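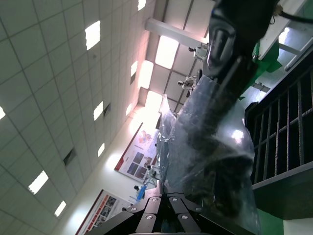

How do I replace stained ceiling tiles without the new ones standing out?

Buy one new tile, hold it against the old ones in daylight, and if it looks too white, put your new tiles in a corner or storeroom and move old ones into the visible gap.

julianvidal
Original poster
That's more or less what I was told at the counter, but I wanted a second opinion before spending anything. It's a shop unit in Ladwood, white square tiles in a grid, and I have 6 with water marks. The leak was fixed in April. The supplier only sells by the carton and wants $469 for the Besska tile.

gridandtee
What's printed on the back of the old ones? Push one up, tilt it and bring it down through the opening. If there's a product code you can match the edge profile, and that matters more than the colour. A square edge tile in a grid meant for a stepped edge will sit at the wrong height and you'll see it from the door.

julianvidal
Stepped edge. The code is half gone, but it starts with a B, so I assume Besska.

Marnie_K
I'd paint them. Stain blocker first, then flat white ceiling paint, and do the whole tile, not just the mark. I did 30 in a hall that way and they're still fine.

gridandtee
Don't paint them if they're acoustic. Paint fills the little holes and the tile stops doing its job.

Marnie_K
One thin coat with a short nap roller doesn't fill anything. Two thick coats, sure. For a few tiles in a whole shop you wouldn't hear the difference.

gridandtee
We'll have to disagree. Check the fire rating too, some landlords are fussy about painted tiles.

oldtin
Are any of the stained ones next to lights? Those are the ones that give you grief. Turn the power off at the board before you shift anything near a fitting, and leave the fittings alone. My mate got quoted $1,545 by Sepúlveda for tiles and lights together, and most of it was the electrician.

julianvidal
Two are beside lights. I'll leave those until last.

oldtin
Wear a mask and glasses. The dust up there is awful. Clean cotton gloves as well, or you'll leave grey fingerprints all over the new ones.

julianvidal
Rang Farkell this morning and they'll sell me singles from an opened carton, same stepped edge. Picking up one to compare and will try Marnie's method on the worst of the old ones out the back.

Marnie_K
Let the stain blocker dry overnight or the brown comes straight back through.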